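Losedside Clothing Exchange
Sorting table and rail inspection, with comments
Date: 2017-12-08
Form supplied by Karkero, filled in on site

General remark before the items: this form was plainly written for a warehouse. I have answered it as it applies to a back room where people sort donated coats. Where a line makes no sense I have said so.

1. Floor clear between door and sorting table
Pass. Clear when I arrived. I was expected, so I would not read much into that. In July the same line was marked Pass and there were bags two deep against the wall an hour later.

2. Fire exit opens fully
Pass. Opened it myself, 2 times. It sticks at the bottom and wants planing.

3. Rails loaded within limit
Not shown. The limit on the Harasym rails is supposed to be on a plate at the foot. One rail has the plate and the others don't. I was told they are "all the same rail." They may be. Get the plates or get it in writing.

4. Rail casters locked while loading
Fail. Locks were up. The answer I got was that everyone knows to put them down.

5. Pockets checked before garments are folded or steamed
Partial. The log says every pocket is checked. It lists 1,578 garments since July and not a single find, no coin, no tissue, no pin. I don't believe it. Either the checking is not being done or the finds are not being written down, and on a safety form those come to the same thing. Slit pockets in heavy dark cloth are the ones people miss, and the stripes on a suit fabric do nothing to help you see the opening when the thing is in a heap.

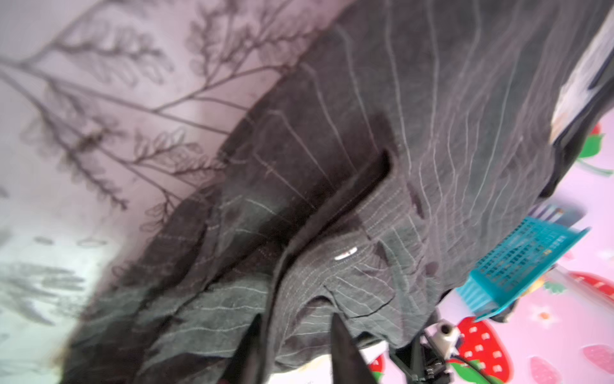
Is patting the outside of a pocket enough to count as a check?
A pat will find keys or a lighter, but it will miss a loose needle or a razor blade, so open the pocket, look in, and then turn the lining out if it will turn.

6. Pins, staples and tag fasteners removed
Partial. There is a jar for them with a lid, good. The jar was nearly empty. See my comment under 5.

7. Labels read before steam is used
Doubtful. The rule on the wall says to read the care label first. Wool-type cloth and thin sheer prints were going into the same pile, and whoever steams that pile has to stop and sort it again. I'd be surprised if that happens late in the day. Separate piles, please, heavy and sheer.

8. Steamer cord and plug
Pass. Morkel unit, cord sound, plug tight. The test sticker is in date. The stand wobbles.

9. Steamer left unattended
Not seen. I am not going to mark Pass on something I was only there 5 minutes to watch.

10. Paper, cards and loose tags kept off the garments
Partial. Paper gets under cloth and then goes to the steamer with it. A tray at the end of the table would cost next to nothing. This was suggested on the last form and marked "in hand."

11. Lighting at table height
Fail for dark clothing, Pass for the rest. With black or charcoal cloth you are working by feel, and feel is how fingers get stuck. Add a lamp.

12. Lifting: bags under the stated weight
No scale in the room, so the stated weight means nothing.

13. Floor loading, storage bay
The form asks for a figure and someone has penciled in 2,000 with no unit. Pounds? Per what? I have crossed it out. Leave it blank until there is a source.

14. First aid box
Pass. Stocked. Low on small bandages, which tells me more about line 5 than the log does.

Overall: may continue in use. Items 4, 5 and 11 to be put right before the next visit, and I will want to see the pocket log with something in it.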